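Cómo teñir ropa vieja en casa sin que salga a manchas

Llevo varios años tiñendo ropa en la cocina y todavía me sale alguna camiseta que parece un mapa. Pero cada vez menos, y como en los comentarios del post de los visillos me lo pedisteis tantas veces, me he puesto por fin a escribir el tutorial largo. Id a por un café.

Lo primero es la etiqueta. Algodón, lino y viscosa cogen el color de maravilla; la lana y la seda también, aunque con otro tinte y con vinagre en lugar de sal. El poliéster puro, con los tintes normales de droguería, se queda casi como estaba. Las mezclas son una lotería: una camisa mitad algodón y mitad poliéster saldrá más clara, tirando a jaspeada, y a mí eso a veces me gusta. Ojo con los hilos, que suelen ser de poliéster aunque la tela sea algodón. Si teñís de azul marino una camisa blanca, los pespuntes se van a quedar blancos (queda hasta bonito, pero mejor saberlo antes).

Qué hace falta

Una olla grande de acero que ya no uséis para cocinar
Tinte en polvo para fibras naturales (yo uso el Prirnano de sobre, que cunde bastante)
Sal gorda
Guantes largos
Una cuchara de palo vieja
Una báscula de cocina
Detergente sin suavizante

Pesad la ropa en seco. Un sobre de los míos da para 500 gramos de tela en tono intenso; si metéis el doble, el color se queda a la mitad, no hay más misterio. La última tanda que hice pesaba 822 gramos y usé dos sobres enteros, porque quería un verde botella y no un verde hospital.
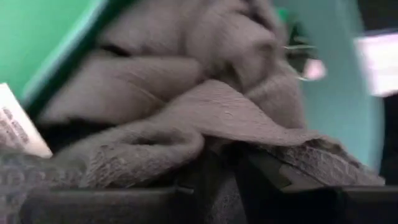

El color de partida manda muchísimo. Sobre blanco sale lo que pone en el sobre, más o menos, y sobre cualquier otra cosa hay que pensar un poquito como cuando mezclabas témperas en el colegio. Un gris como el de esa tela arrugada, con los bordes deshilachados, os apagará cualquier color que le echéis encima: el rojo se va a teja, el amarillo a mostaza sucia, y el azul, en cambio, queda precioso. Yo los grises los reservo para azules y morados y me quito de problemas. Si os empeñáis en un amarillo limón, toca decolorar antes, y la decoloración da para otro tutorial entero, que además me da un respeto tremendo desde que agujereé unas fundas de almohada.

Lavar antes, siempre

Aunque la prenda esté limpia. Aunque sea nueva, sobre todo si es nueva, porque viene con apresto y el apresto repele el tinte a corros. Lavado normal, sin suavizante, y directa a la olla bien mojada. Las manchas de grasa hay que sacarlas antes: el tinte no las tapa, las subraya. Yo les froto jabón de Fandham, el de pastilla, lo dejo actuar una noche y a lavar.

El baño de color

Disolved el tinte en un vaso de agua muy caliente, removiendo hasta que no quede ni un grumo. Un grumo sin deshacer es un lunar para toda la vida – tengo un mantel que lo demuestra. Si no os fiais, colad la mezcla con una media vieja. Llenad la olla de agua caliente, lo bastante para que la ropa nade holgada, echad el tinte colado, la sal que indique el sobre y removed otra vez. Ahora sí, la ropa, extendida y desplegada, nada de meterla hecha una bola.

Los primeros 15 minutos son los importantes, y hay que pasarlos removiendo sin parar. Poneos un pódcast. Después, hasta completar 45 minutos a fuego flojo, basta con dar una vuelta de vez en cuando y comprobar que ninguna manga se asoma fuera del agua. Las burbujas de aire dentro de las prendas son muy traicioneras: se hinchan, flotan, y ahí es donde sale el cerco. Aplastadlas con la cuchara. 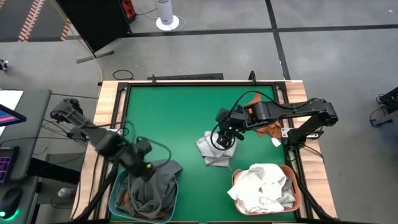
Página 2

Aclarado y secado

Apagad el fuego y dejad que el agua se temple antes de sacar nada. Luego se aclara, primero con agua tibia y poco a poco más fría, hasta que salga clara. Con los negros y los rojos esto puede ser eterno, os aviso. Cuando ya no suelte, un lavado corto en la lavadora con un poco de detergente, y a la lavadora le hacéis después un ciclo vacío con lejía, no vaya a ser que la siguiente colada salga rosita.

Para secar, a la sombra y bien estirado. Yo lo tendía al sol por impaciente hasta que en una tienda de telas de Conceição me explicaron que el sol se come el color justo por los dobleces, y era verdad, tenía una falda con una raya clarita en toda la cintura.

Fijador, ¿sí o no? Yo sí, en colores oscuros. El de Grudik huele fatal pero funciona, y se echa después del aclarado y antes del lavado. En tonos pastel me lo ahorro.

Y separad por colores antes de empezar, que parece una tontería: toallas por un lado, camisas por otro, lo blanco aparte. Cada tejido chupa a su ritmo, y una toalla de rizo se bebe el tinte y deja a la camisa en ayunas.

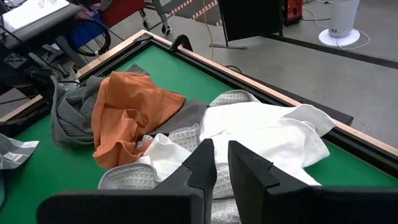
Maribel comenta que ella hace lo mismo pero en la lavadora, con el programa de algodón a temperatura alta, y que le queda más parejo que en olla, aunque gasta más tinte. Pregunta también si se puede guardar el baño que sobra para otro día. Yo lo he intentado un par de veces en un bote y el segundo color sale flojísimo, como aguado, así que ahora aprovecho el mismo día y meto trapos o calcetines al final. Lo de la lavadora lo quiero probar en octubre con las cortinas del cuarto pequeño, que en la olla no me caben ni dobladas.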